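Hundale Stand Mixer Review: Five Months of Cookies, Bread and Frosting

Posted Tuesday, July 10, 2018

I bought the Hundale stand mixer in February, after my old hand mixer quit halfway through a batch of buttercream. I bake two or three times a week, mostly cookies and sandwich bread, with a layer cake when there is a birthday. This review covers how the mixer has done with those jobs. I paid for it myself at the Plusdale kitchen store in Toledo. 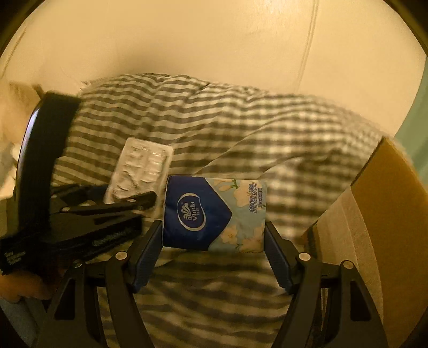 Tultport Baker

The model I have is the Hundale 805. It comes with a steel bowl, a flat beater, a dough hook and a wire whisk. There is no splash guard in the box, and you have to buy one separately if you want it. I haven't. A dish towel over the bowl does the job when I add flour.

Setup took a few minutes. The bowl twists into the base and the head tilts back with a lever on the right side. The lever was stiff for the first couple of weeks and has loosened up since then. The manual is short and badly organized. The speed chart is on the last page, after the warranty, so I copied it onto an index card and taped it inside the cabinet door.

Cookies

Cookie dough is what this mixer does best. Butter that has sat out for an hour creams in three minutes on speed 4. Cold butter takes longer and tends to climb up the beater, so I stop once or twice and push it down. A double batch of oatmeal cookies fits in the bowl without spilling over. Chocolate chips should go in on the lowest speed. On speed 2 a few of them get thrown out onto the counter.

The flat beater leaves a thin layer of butter and sugar at the very bottom of the bowl. There is a screw under the head for adjusting the height, and a quarter turn helped a lot. It still misses a little. I scrape by hand before the eggs go in and again at the end.

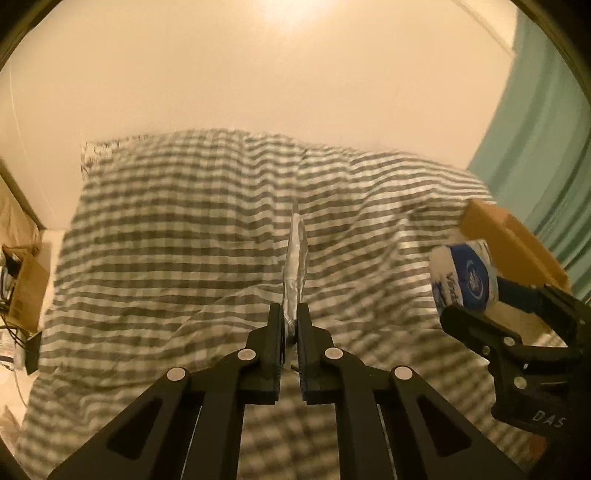
Bread dough

I make a plain white loaf with 500 grams of flour, and the mixer kneads it in eight minutes without trouble. The dough comes away from the sides and the motor sounds steady.

With 1000 grams it is a different story. The head bounces, the base creeps across the counter, and after six minutes the top of the housing was hot enough that I turned it off and finished by hand. The box says it can handle that much. I would not do it again. If you make two loaves at a time, look at a bigger machine or plan on kneading in two rounds.

Whole wheat dough is harder on it too. I keep those batches to a single loaf and let the flour and water rest for 20 minutes before I start the hook.

Frosting and egg whites

The whisk is good. Whipped cream takes two minutes, and egg whites for a meringue get to stiff peaks in five. Small amounts are a problem – one egg white sits below the reach of the wires, and I had to use a hand whisk. Two whites worked fine.

Buttercream came out smooth, though I would like a slower starting speed for the powdered sugar. The towel is not optional for that step.

Noise and cleaning

It is loud on the top two speeds. You can't hold a conversation next to it. On the lower speeds it is fine.

The bowl and whisk can go in the dishwasher. The flat beater and dough hook are coated and have to be washed by hand. My beater has a small chip in the coating near the top, which I noticed in May. It doesn't touch the dough, but I check it every time I use it.

Flour collects in the seam where the head meets the stand. An old toothbrush gets most of it out.

Would I buy it again?

For cookies, cakes and one loaf at a time, yes. It is heavy enough to stay put on normal jobs and I have not had a breakdown. If bread is your main reason for buying a mixer, I would spend more on something with a stronger motor.

Rating: 4 out of 5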